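Phone stands that don't tip over? Six old phones, six stands, one slippery tabletop

Asked in Home & Desk > Small Stuff
Viewed 1127 times, 3 answers

I've ended up with six black phones that all need to live on one table, upright, so whoever walks up can grab one (we use them to check people in at our craft market in Tedton, and it gets busy in February). The stands were collected over the years and hardly any of them match. One is charcoal with a brown rim on the base that looks like wood, others are light gray, a couple are dark gray with round bases. The tabletop is white with a marble pattern, pretty but slick! 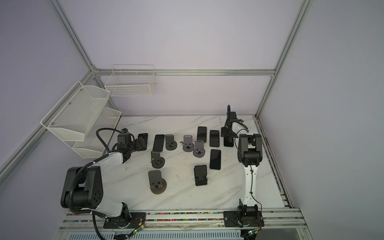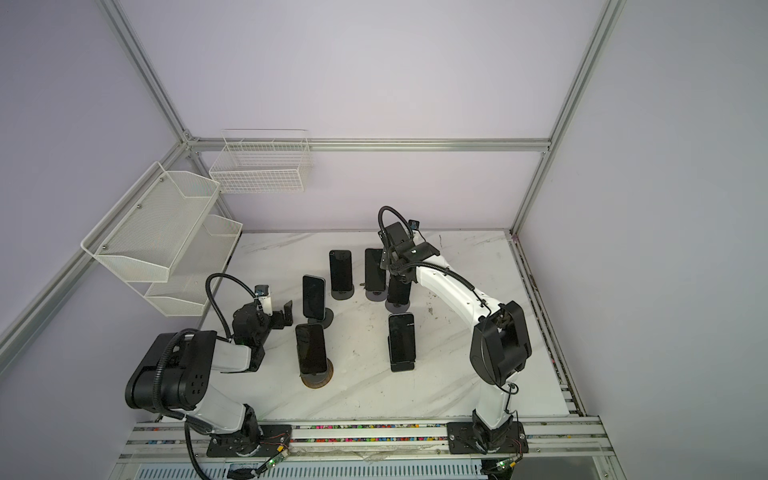

Same table both times: phones lying flat with the stands separate in the first, phones standing up in the second.

My questions, and sorry there are several:

- Is it worth buying a matching set, or is that just me being fussy? Terkach sells a 2 pack that I like the look of, but six stands is three packs and it adds up.
- How do you keep the light ones from scooting when somebody lifts the phone off?
- Any trick for getting tiny beads out of the channels in a metal rail? There's a whole line of them in the groove along the front, pink and blue and green and so on, and my vacuum nozzle is too fat to get in there.

I can't drill into the tabletop. Sticky stuff is okay if it comes off later.

Answer 1 (accepted, 131 votes)

Keep the stands you have! I run a front desk in Trurnska with a jumble of different ones and I've never had a single visitor mention it. If the mismatch bugs you, put the ones that look alike next to each other and the odd one at the end, and it reads as a lineup instead of a pile.

For the scooting, museum putty. Not the blue poster kind, that leaves a greasy spot on mine. Roll a pea-sized bit, stick it under the base in three places, press down and give it a minute. It peels off later and you can use it again. Wipe the table with rubbing alcohol first (try a hidden corner if you don't know what the surface is made of) and let it dry all the way. I skipped that the first time and had stands sliding around by lunch.

Also check the little lip at the front of each stand. On some of mine it's too shallow for a phone in a thick case, so the phone leans out and drags everything forward. Bare phones usually sit fine. If yours have cases, try each phone in each stand and pair them up, then put a number on the back of both so they stay together. Takes ten minutes, saves a lot of muttering.

Beads: a wooden skewer and a strip of packing tape wrapped around the end, sticky side out. Drag it along the groove. You'll go through a lot of tape.

Comment from the asker: The tape thing worked on the pink ones and then I ran out of tape, ha. Putty is ordered.

Comment: seconding the alcohol wipe

Answer 2 (14 votes)

I'd go the other way and buy the set. I had mixed stands for two years and the different heights drove me nuts, people would always reach for the tallest one. I bought the Varma ones with the rubber ring underneath and they don't budge on my glass desk. Can't promise the same on your top, mine is a different material.

One thing I'd add is spacing. Leave a hand's width between phones, more if you've got the room. When they're crowded you knock over the neighbor going in for the one you want, and then it doesn't matter how good the stand is. And I lay all of mine down flat at closing time, screens up, stands shoved to the back. Easier to wipe around.

For the beads, tape a drinking straw to the end of the vacuum hose. Put a piece of old stocking over it if you want the beads back.

Answer 3 (0 votes)

just get a file sorter from the dollar store, the kind with slots. holds like 100 phones lol

Comment: They'd be sideways though? You couldn't read the screens.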